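# Chapter 4: A Morning at the Open Day

If you ever get the chance to visit a robotics lab when the doors are open to everybody, take it, and wear comfortable shoes. I have been to a good many of these days over the years, and I still come home with my pockets full of leaflets and my head full of questions (most of which end up in books like this one).

The visit I want to tell you about took place one September at the Prukow Institute in Prollberg. The big hall downstairs had the crowd-pleasers, but the talk that stayed with me was upstairs, in the Tamura teaching room, where the topic was kitchen work. Kitchen work! You and I set a table without giving it a thought, and yet every piece of that job has to be spelled out for a machine: where the cup is, which way the handle points, how hard to squeeze.

Our guide asked us to write down our guesses before anything moved. Would a bottle be harder to pick up than a bowl? Does it matter that toy fruit is lighter than real fruit? There were 60 seats and people standing at the back, and you have never heard such cheerful arguing over a strawberry.
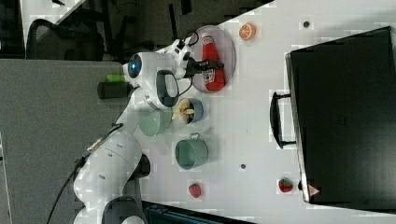
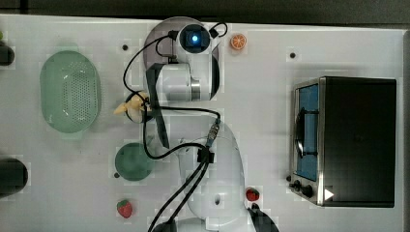

I wrote "bottle, easy" on my card, and I would like you to make your own guess before you read on. Keep it somewhere safe, as we will come back to it in Section 2, when we look at grip force and at the Hegedűs method for choosing where to take hold of an object.

First, though, we need some everyday words for the parts of an arm. Your own arm is a fine place to start. Put your hand flat on the desk, keep your shoulder still, and notice how many ways your wrist can turn without your elbow joining in.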